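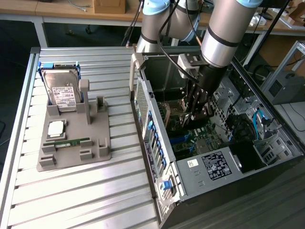 Hazel Sorensen wrote back after the February round to say that the list was all very well, but could we please put the comments next to the items, as she had spent her whole tea break flicking between two sheets and still didn't know which socket we meant. Fair enough, Hazel, and thank you. So the March sheet has the comments tucked in under each line, and if it has grown a bit long as a result, do bear with me.

Home Workshop Bookings Safety sheets Newsletter Find us

Elley Workshops, monthly walk-round, March
Covers the main room, the store, the kitchen corner and the back passage. Done on Saturday morning before opening.

1. Fire exits clear and opening freely
Front: OK. Back: OK, after a shove.
Comment: The back door has swollen again, as it does every wet spring, and I had to put my shoulder to it. It will open, but I would not want someone smaller than me to be finding that out in the dark. I have asked for it to be planed and will chase it up this week. Please don't be tempted to prop it in the meantime, lovely as the fresh air is.

2. Extinguishers in place, pins in, gauges in the green
OK, all 3.
Comment: The one by the kitchen had a coat hanging on it. A very nice coat, and it is now on the pegs.

3. Emergency lights
Not OK. The one over the passage went out well before the end of the test.
Comment: The fitting is a Dutia and I think it only wants a new battery pack, though I'm no electrician and I have left it for someone who is. The passage stays shut after dark until it's done. If you need the store in the evening, go round through the main room.

4. Plugs, leads and sockets
Mostly OK.
Comment: Now, this is the one Hazel was asking about. The socket with the cracked plate is the double one to the left of the sink, NOT the one above the kettle, which is perfectly sound. It has tape over it and is switched off at the board. I also found one extension lead plugged into another extension lead behind the shelving, and I know how that comes about when you are in a hurry and the lead is just that bit too short, but please come and ask for the long one. We have 2 and they hardly ever get used.

5. Benches and hand tools
OK.
Comment: Edges checked with the palm of a glove, no burrs. Anyone working on computer parts, do switch off and unplug before the lid comes off, and give old power supplies a wide berth altogether.

6. Floors and walkways
OK, one note.
Comment: The mat inside the front door is curling at one corner. I have turned it round so the curl is against the wall, and that will do us for a month or so.

7. First aid box
Short of medium plasters and eye wash.
Comment: Both ordered through Okero, order 421, for anyone who takes in the parcel. The eye wash was out of date, and I'm a little cross with myself for not spotting that last time. If you use anything from the box, a scribble in the book is all I ask.

8. Store shelving
OK, with a question.
Comment: The Obura racking is steady and fixed to the wall. The top shelf is getting heavy, though, and those tins of paint would be far happier at the bottom. Could whoever has the paint let me know if I may move it?

To be done before the next round: back door, passage light, sink socket, first aid top-up.

Replies to this sheet can go in the tray by the kettle, or just catch me when I'm in.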